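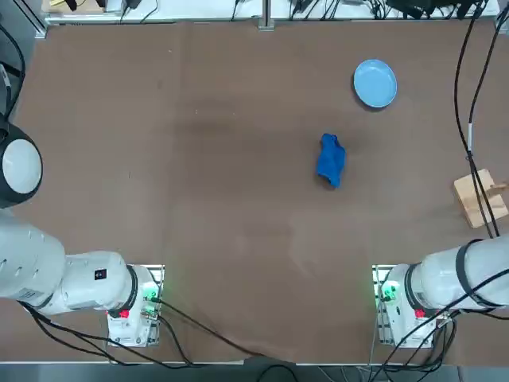
Aurelia Imhof wrote under my last post that a blue cloth belongs on a hook and a plate belongs in a cupboard, and that a table is for neither. Fair enough, Aurelia! But I'm a leave-it-on-the-table person and I've been one for years.

Home | Kitchen | Tidying | About

Print this post | E-mail this post

So, the brown table. I like a big plain surface with hardly anything on it, and then I go and drop a cloth in the middle (crumpled, always crumpled — I fold them and they un-fold themselves out of spite). The light blue plate I'm fond of because it goes with the cloth without matching it. Hinata Hamada thinks I should buy all 2 of my blues in the same shade. No thank you!

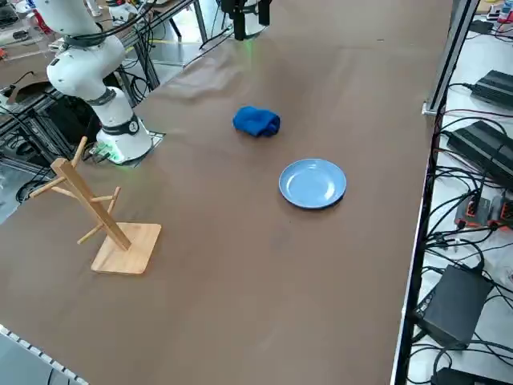
Cloth, plate and the wooden mug tree.

I do love a mug tree. Four pegs is plenty for this household, and pale wood looks good next to blue. My next job is deciding which mugs get a peg and which go to the back of the shelf — I'm already feeling guilty about the big green one.

Recent posts
Dish towels, again
A shelf for 70 spice jars
What I kept in March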